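제4장 집 안의 쓰레기, 어디서 생겨서 어디로 가나

학습 목표
- 생활 폐기물의 발생 단계를 구분할 수 있다.
- 포장재의 재질과 배출 방법을 연결지어 말할 수 있다.
- 일주일 배출 기록표를 작성하고 읽을 수 있다.

4.1 들어가며

쓰레기 문제. 보통은 매립지, 소각장부터 떠올린다. 그런데 이 장은 거기서 시작 안 한다. 거실이다. 부엌이다. 손에서 물건이 떠나는 그 순간부터 본다.

3장에서 물의 순환을 다뤘다. 들어온 물, 나간 물, 집에 남은 물. 같은 틀을 그대로 가져온다. 들어온 물건, 나간 물건, 남은 물건. 용어만 바뀐다. 3장 안 읽었으면 3.2절 표만이라도 보고 올 것.

먼저 용어 정리. '생활 폐기물'은 가정에서 나오는 것 전부를 가리킨다. 음식물, 재활용품, 종량제 봉투에 들어가는 것, 대형 폐기물. '포장 폐기물'은 그중 일부이고, 이 장의 절반쯤이 여기에 들어간다. '잔재물'은 선별하고 남은 것. 5장에서 다시 나오니 지금은 이름만 기억해 두면 된다.

4.2 한 집의 기록

보그단 서르부(Bogdan Sârbu)의 조사 노트에서 출발한다. 그는 스코칸체(Skokance)라는 작은 마을에서 가구별 배출량을 기록했다. 대상은 22가구. 4월 한 달. 방법은 단순하다. 버릴 때마다 적는다. 품목, 재질, 버린 장소. 무게는 하루에 한 번 모아서 잰다.

결과가 좀 의외였다. 무게로는 음식물이 1위, 이건 예상대로. 그런데 횟수로 세면 얘기가 달라진다. 한 달 동안 적힌 기록이 모두 777건인데, 그중 400건이 낱개 포장과 휴지류였다. 가볍고, 작고, 자주 나온다. 무게 통계에선 거의 안 보이는 것들이다.
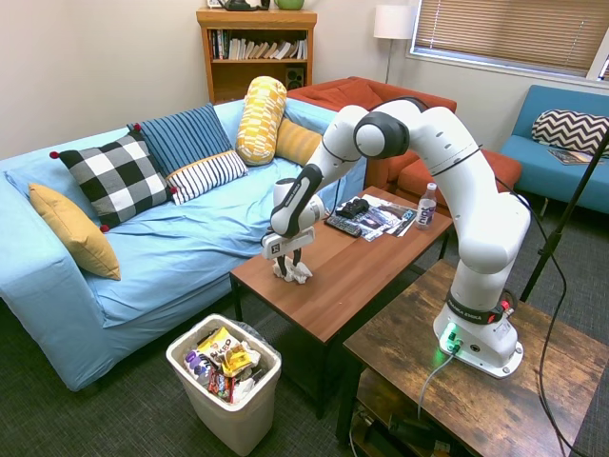 횟수와 무게. 이 둘을 헷갈리면 안 된다. 시험 삼아 자기 집에서 하루만 적어 보면 금방 감이 온다. 수박 껍질 한 번이 사탕 껍질 수백 개보다 무겁다. 반대로 분류할 때 손이 가는 건 사탕 껍질 쪽이다. 선별장도 마찬가지. 작은 것은 컨베이어에서 빠지고, 끼고, 다른 재질에 붙어서 같이 넘어간다.

또 하나. 휴지는 종이인데 왜 종이로 안 내놓나? 학생들이 제일 많이 묻는 부분. 사용한 휴지는 오염도 문제고 섬유가 짧아서 다시 종이로 만들기 어렵다. 종량제 봉투로 간다. 영수증도 비슷하게 빠진다. 감열지라서 그렇다. 표 4-1에 정리해 두었으니 외우지 말고 필요할때 찾아볼 것.

4.3 포장은 왜 이렇게 많은가

포장의 기능부터. 보호, 보존, 운반, 정보 표시. 교과서마다 순서는 다르지만 내용은 거의 같다. 여기에 판매 기능이 붙는다. 눈에 띄어야 팔리니까 색도 쓰고 그림도 넣는다.

낱개 포장 과자를 생각해 보자. 내용물은 적고 겉면은 넓다. 내용물이 줄어드는 만큼 포장재가 따라서 줄지는 않는다. 부피가 작아질수록 부피에 대한 겉넓이의 비는 커진다. 수학 시간에 배운 그 얘기다. 정육면체 한 변을 절반으로 줄이면 부피는 8분의 1, 겉넓이는 4분의 1. 큰 봉지 하나를 작은 봉지 여럿으로 나누면 같은 양의 과자에 필름이 더 든다. 접합부도 봉지마다 필요하다. 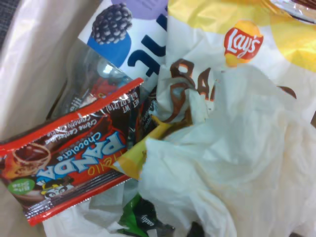
그림 4-2. 낱개 포장 과자 봉지. 앞면에 내용량 0.7온스(21g) 표시가 있다.

재질 문제로 넘어간다. 과자 봉지에는 여러 층을 붙인 복합 필름이 흔히 쓰인다. 인쇄층, 차단층, 접합층. 습기를 막고 빛을 막고 향을 지킨다. 성능은 좋은데 다시 떼어 내기가 어렵다. 층마다 녹는 온도도 다르다. 그래서 비닐류로 모아도 같은 품질의 필름으로 돌아오는 경우는 드물다.

팡가리부안(Pangaribuan) 포장 시험소의 실습 자료를 하나 소개한다. 시중의 봉지 274종을 모아 한 층짜리와 여러 층짜리로 나누는 실습인데, 눈으로만 구분하게 했더니 조마다 답이 갈렸다. 겉모양으로는 모른다. 표시를 읽어야 한다. 뒷면 분리배출 표시 읽는 법은 4.5절에서.

참고로 단일 재질 필름도 있다. 자메티(Zametti)가 내놓은 시제품이 그런 방향인데, 보존 기간이 짧아지는 단점이 남아 있다. 포장을 줄였는데 음식이 상해서 버려지면 전체로는 손해일수도 있다. 이 계산은 6장.

4.4 기록표 만들기

준비물: 공책 한 권, 연필, 주방 저울.

칸은 네 개. 시각, 품목, 재질, 버린 곳. 재질을 모르겠으면 '모름'이라고 쓴다. 추측해서 채우지 말 것. 나중에 '모름'이 몇 번 나왔는지도 자료가 된다. 가족이 같이 쓰면 글씨체가 섞여서 읽기 힘들어지니 품목 이름은 미리 정해 둔다. '과자 봉지'인지 '과자봉투'인지 통일.

저울은 영점을 먼저 맞춘다. 빈 통 무게를 빼는 것도 잊지 말고. 이걸 빼먹은 기록표가 해마다 나온다.

생각해 보기
1. 우리 집에서 하루에 가장 자주 버리는 품목은 무엇인가. 가장 무거운 품목과 같은가.
2. 낱개 포장이 꼭 필요한 식품과 그렇지 않은 식품을 각각 들어 보자.
3. 검우드(Gumorwood) 공동주택의 배출 안내문(부록 나)을 읽고, 기준이 모호한 문장을 찾아 고쳐 써 보자.

다음 절에서는 분리배출 표시를 읽는다. 집에서 빈 포장재를 두세 개 씻어서 가져올 것.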